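Food storage tips: what I stopped believing

Teresa Loureiro's kitchen notes, Idville

Every August the same advice makes the rounds about keeping vegetables fresh, and every August I get asked whether any of it works. Some does. A good deal of it was written by people who want to sell you a box.

Carrots first. The tops have to come off the day you bring them home. Leave a stub of green if you like the look, but the leaves keep pulling water out of the root and you end up with something you can bend. After that, a bag in the crisper drawer does fine. The water jar method (carrots standing in a jar, water changed every few days) keeps them crisp too, but be realistic about whether you'll change the water. I didn't. The water went cloudy and I threw the lot out.

Limp carrots are not spoiled carrots. Cut the ends off, put them in cold water in the fridge overnight and most will firm up. Slimy ones go in the trash, and so does anything with a sour smell.

Now the special produce bags. My sister-in-law swears by the ones from Jatance, and she gave me a pack. I put half a bunch of celery in one and half in a plain bread bag with the end folded over. At the end of two weeks I had to look at the label to know which was which. Maybe with strawberries it's a different story. I'm not paying to find out.

Paper towel in the salad box: yes, this one I'll defend. It soaks up the wet that rots the leaves. Swap it when it feels damp. You don't need a "moisture pad," and you don't need to wrap each lettuce leaf separately, whatever that video told you.

Keep apples away from carrots. I used to think this was an old wives' tale, but apples give off a gas that turns carrots bitter, and I've had the bitter carrots. Onions and potatoes should be kept apart as well. Put the potatoes somewhere dark and the onions somewhere with air moving around them.

Vinegar rinses. I'm doubtful. Plain running water and a brush get the dirt off a root vegetable, and I can't taste or see any difference when I add vinegar. Don't wash things before you store them, either, unless you're going to dry them well. Most of us aren't.

Clear boxes over colored ones. I have an old set from Grurnach in a nice dark green and I've lost more leftovers in those than I care to admit. If you can see the food, you might eat it. The same kind of box is handy on the counter while you're cooking, for wrappers and used tissues and other bits on their way to the trash. Keep that one separate from the boxes you eat out of. The vegetables wait their turn on a tray beside it.
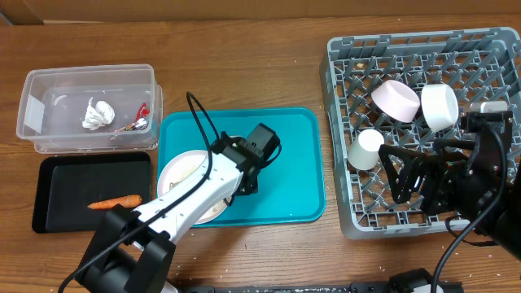 Scraps in the clear box, carrot on the black tray.

Do you need a countertop scrap bin with a lid and a charcoal filter? I was shown one at Ríos, the housewares place on the main street, and the salesman was very keen on the filter. A box you empty every evening doesn't smell. If you won't empty it every evening, a filter isn't going to save you for long.

Stained plastic: leave it in the sun on a windowsill. Tomato stains do fade this way, though slower than people claim. Baking soda paste helped with the smell of garlic and did nothing at all for the orange color.

Freezing carrots works if you blanch them for 2 minutes first and cool them fast in ice water. Raw ones go rubbery. They're only good for soup afterward in any case, so cut them to soup size before they go in.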